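Plakmont Group > Notebooks > Cell 2 > Planner
Print this page | E-mail this page

August 30, 2019

Picked up where I left off on the path planner. The plan for today was to stop Iner from throwing out good grasps near the wall side of the table.

Background for whoever reads this after me: since the July merge, Iner checks every candidate path against the full collision model. That model has the arm links as capsules and the cable as one fat cylinder stuck to the forearm. The cylinder was my doing and it is too big. Out of 167 logged requests, 73 came back as "no path," and when I replayed them in Bellis nearly all the reported contacts were between the cable cylinder and the wall plane. The arm links themselves were clear.

Split the cylinder into three shorter pieces. One follows the upper link and allows for the sag, one sits on the forearm at the strap, and the last is a loop volume fixed to the wrist. The loop is the hard one. It swings out wide past the gripper and its shape depends on wrist rotation, so a fixed volume is wrong most of the time. For now I sweep it over the wrist range and keep the outer hull on that side only.

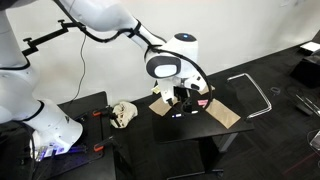
Cell 2, wrist over the work table. Note how far the cable loop stands out to the right of the gripper.

Reran the same 167 requests offline with the new model. "No path" dropped to 50. Planning time went up, worst case 1218 ms, and that is too slow for the pick loop. Profiler puts most of it in the loop hull, which has far too many faces. Will try a decimated hull or a couple of boxes.

Of the 50 left, the ones I opened fall into two groups. Some are real: the wrist can't get over the target without the elbow going past its limit. The others start from a pose that the new model already calls a collision, so the planner quits before it does anything. Need a small start tolerance there, or a short retreat move first.

Perception side, not my area, but writing it down. Brown flat pieces lying at an angle get a bounding box aligned to the table, so the grasp yaw is off. Morenike Okonkwo has a branch of Zorholm that fits a rotated rectangle. It needs the new message type, and Iner doesn't read that yet. Will add the field on Tuesday and default yaw to zero if it's missing.

Open:
- decimate loop hull, rerun timing
- start tolerance as a parameter, keep it out of the code
- clamps are not in the collision model at all, add as boxes
- ask Morenike which frame her yaw is in

Changes are on branch cable-split. Not merged. Cell 2 config still points at the old model.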